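Wovora Home Help > Floors and Walls

Sun is bleaching my wood floor, and there's a table on it

Posted by Doaa Cherkaoui

We moved into a place with a medium brown wood floor, white walls and a lot more sun than the listing let on. By 3 in the afternoon the left wall is so bright I could read by it from the hallway. I put a round wooden table in the corner and was very pleased with myself until my brother asked what the floor under it would look like in a year.

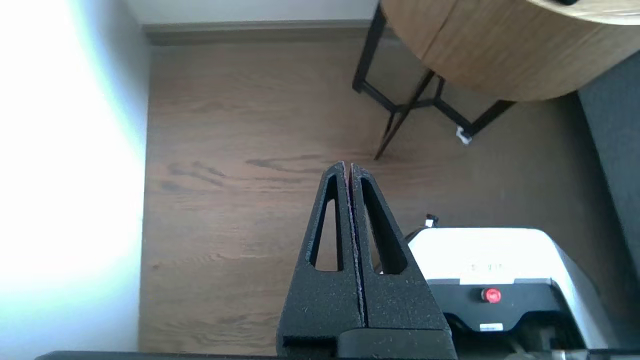
I like the grain, swirls and all, and I don't want a rug. Do I have to move the table every so often, like turning a mattress? Is window film worth it? My budget is 40 dollars and some goodwill.

Valtteri Huttunen
Yes, move the table. I left a bookcase in one spot for 7 years and when it went, there was a perfect dark rectangle in the floor. We call it the grave. It has faded some since, but guests still step around it.

Shift yours a foot or two every month and the edge of any mark will at least be blurry. Felt pads first, please - I learned that one separately.

Abdelkrim Slaoui
get a rug

Ghizlane Gaber
She said no rug.

Film that blocks UV slows the fading but won't stop it, as plain visible light does some of the work too. Measure the glass before you buy, and check with the window maker if it's double pane, because some films can overheat those. A thin curtain drawn from noon until 4 is cheaper, and you can still see your swirls in the morning.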